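수처리 설비업체 스테만베르크(Stemanberg)가 애크로이드(Ackroyd) 지역의 병원과 검사실을 대상으로 정제수 설비 통합 점검 서비스를 시작했다. 기존에는 연수기, 역삼투 장치, 자외선 살균기를 각각 다른 업체가 점검하는 곳이 많았다. 새 계약을 맺으면 제조사와 관계없이 한 팀이 모든 장비를 맡는다.

서비스 대상은 지역 내 의료기관과 연구시설 63곳이다. 이 가운데 9곳은 이미 시범 계약을 마쳤으며, 중앙공급실의 세척·멸균용 급수 라인부터 점검을 받고 있다. 나머지 시설은 신청 순서에 따라 현장 조사를 거쳐 계약 여부를 정한다.
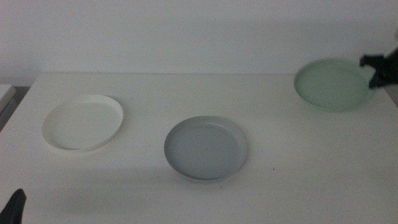 통권 제90호

회사 측은 점검 항목을 장비 상태와 수질로 나누었다고 밝혔다. 장비 점검에서는 펌프 압력, 막 차압, 밸브 작동 여부, 누수 여부를 확인한다. 수질 점검에서는 전기전도도와 경도, 총유기탄소, 세균 수를 측정한다. 시료는 급수 지점별로 따로 채취하고, 결과는 시설 담당자에게 서면으로 전달한다.

스테만베르크의 서비스 책임자 이본 페어클로(Yvonne Fairclough)는 "장비마다 연락처가 다르면 고장이 났을 때 원인을 찾는 데만 하루가 걸리기도 한다"며 "앞단의 연수기 문제로 뒷단의 막이 손상되는 사례가 많아 전체 계통을 함께 봐야 한다"고 말했다.

점검 주기는 시설 규모와 물 사용량에 따라 달라진다. 투석실이 있는 병원은 매월, 일반 검사실은 분기마다 방문하는 것을 기본으로 한다. 필터와 수지 교체 비용은 계약 금액에 포함되지만, 역삼투막과 펌프는 별도로 청구한다. 야간 긴급 출동은 추가 선택 사항이다.
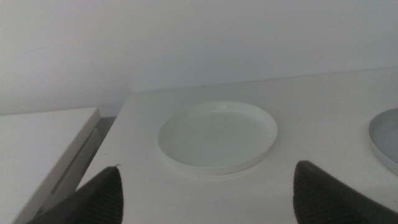 **다른 회사가 설치한 장비도 점검을 받을 수 있나?**

제조사와 설치업체에 상관없이 신청할 수 있다. 다만 부품이 단종된 장비는 현장 조사 뒤 수리 가능 여부를 먼저 안내한다. 제조사 보증 기간이 남아 있으면 보증 조건을 확인한 다음 작업 범위를 정한다.

시범 계약에 참여한 질리스(Jillis) 병원은 시간당 700리터를 생산하는 역삼투 설비를 운영하고 있다. 이 병원 시설과의 움피니 아난(Wumpini Annan) 과장은 첫 점검에서 전처리 필터의 교체 시기가 지난 것을 확인했다고 전했다. 병원은 필터를 교체하고 저장 탱크와 순환 배관의 소독 일정도 다시 짰다. 탱크의 통기 필터는 다음 방문 때 바꾸기로 했다.

점검 기록은 협력사 제르날리코(Gernalico)가 공급하는 관리 프로그램에 저장된다. 시설 담당자는 측정값의 변화와 소모품 교체 이력을 조회할 수 있고, 기준을 벗어난 항목이 있으면 전자우편으로 알림을 받는다. 종이 점검표를 계속 쓰는 시설에는 같은 내용을 인쇄해 제공한다.

스테만베르크는 현장 인력도 보강했다. 새로 합류한 기술자들은 호세피나 카브랄(Josefina Cabral) 교육팀장이 맡은 실습 과정을 마친 뒤 배치된다. 실습은 막 세정, 수지 교체, 배관 소독, 시료 채취 순서로 진행되며, 병원 출입에 필요한 감염관리 교육도 따로 받는다. 점검 중 급수를 중단해야 할 때는 시설별로 미리 정한 시간에 작업하고 종료 후 재가동 수질을 확인한다.

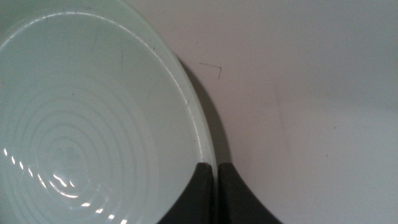 애크로이드, 6월 — 스테만베르크는 통합 점검을 검토하는 시설 담당자를 위해 이달 본사 교육장에서 설명회를 연다. 행사는 오후 2시에 시작하며 계약 범위, 방문 주기, 긴급 출동 절차를 차례로 안내한다. 참가비는 없다.

설명회 뒤에는 개별 상담이 이어진다. 상담을 원하는 시설은 설비 계통도와 최근 수질검사 성적서를 가져오면 된다. 계통도가 없는 경우에는 장비 목록과 설치 연도만 적어 제출해도 된다. 참석이 어려운 시설은 현장 조사를 바로 신청할 수 있다.

접수와 일정 문의는 고객지원팀 에우라베나 알하산(Ewurabena Alhassan)이 담당한다. 기존 계약 시설은 현재 계약이 끝나는 시점에 통합 점검으로 전환할 수 있으며, 그전까지는 종전 조건이 그대로 적용된다.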